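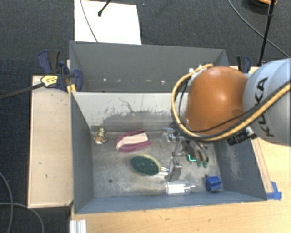 Des règles écrites pour la cellule, pas pour le catalogue

Les règles de bonne pratique qui circulent pour les postes de tri robotisé ont presque toutes le même défaut : elles décrivent le bras et oublient ce qui l'entoure. On y trouve la charge maximale, la vitesse, les distances de sécurité, l'arrêt d'urgence. On n'y trouve à peu près rien sur l'état des bacs, la fixation des supports ou le cheminement des câbles au sol. Ce sont pourtant ces points qui occupent les équipes au quotidien.

J'ai relu en septembre le référentiel interne de Getik, qui sert de base à plusieurs ateliers de prélèvement en vrac. Le document fait 40 pages. Les bacs y sont traités en 3 lignes : dimensions, couleur, matière. Un bac gris dont le fond est rayé et blanchi par l'usage reste conforme à ces 3 lignes. Pour un système de vision, il n'a plus grand-chose à voir avec un bac neuf. Les zones claires et les rayures sombres modifient le contraste, et un objet pâle posé dessus se détache moins bien. Il faudrait fixer un seuil d'usure, avec des photos de référence, et dire qui décide du remplacement.

La question des objets d'essai est plus sérieuse. Beaucoup de fournisseurs annoncent un taux de réussite obtenu sur des boîtes en carton bien rangées. Une brosse couchée poils vers le haut, une bouteille transparente sur le flanc et une petite figurine dans un coin posent chacune un problème différent. La bouteille est difficile à voir, la brosse se saisit par le manche ou par le corps, la figurine est proche de deux parois. Un taux global mélange tout cela et ne renseigne personne. Je demande que tout essai publié donne la liste des objets, leur nombre par bac et le résultat objet par objet.

Chez Jarkar, la campagne de réception du poste Lencho comptait 3 000 prises. Le chiffre paraît solide. En lisant l'annexe, on apprend que les mêmes 11 objets ont servi du début à la fin, replacés par le même opérateur. Personne n'a triché, la procédure ne demandait rien d'autre. C'est la procédure qu'il faut changer.

Sur la fixation, le débat est ancien. Les puristes refusent les serre-joints et le ruban adhésif, qu'ils associent au bricolage. Je ne partage pas cet avis. Un bac tenu par un serre-joint en bon état, avec un repère collé sur la table, se vérifie d'un coup d'œil et se remplace vite. Ce qui manque est une consigne : contrôle du serrage à chaque prise de poste, repère refait dès qu'il se décolle, position notée dans le registre. Une platine usinée que l'on ne contrôle jamais vaut moins.

Les câbles méritent leur propre article. Le faisceau qui suit le bras est en général bien surveillé, puisqu'il coûte cher et qu'il arrête la production. Ceux qui courent au sol échappent au plan de maintenance, parce qu'ils appartiennent tantôt à l'éclairage, tantôt aux capteurs. La règle devrait désigner un responsable unique pour tout ce qui traverse la zone.

Ibsa Sisay, qui a rédigé la consigne du site Illo, m'a opposé que trop de détails rendent un texte inapplicable. L'objection est juste pour un texte destiné à tous les sites. Elle tombe si l'on sépare un tronc commun court et une fiche par cellule, d'une page, signée par ceux qui y travaillent et révisée à chaque changement de bac, de pince ou d'objet.

Getik prépare une nouvelle version de son référentiel. Je propose que la fiche de cellule y figure comme pièce obligatoire, au même titre que l'analyse de risques, et qu'aucune réception ne soit prononcée sans elle.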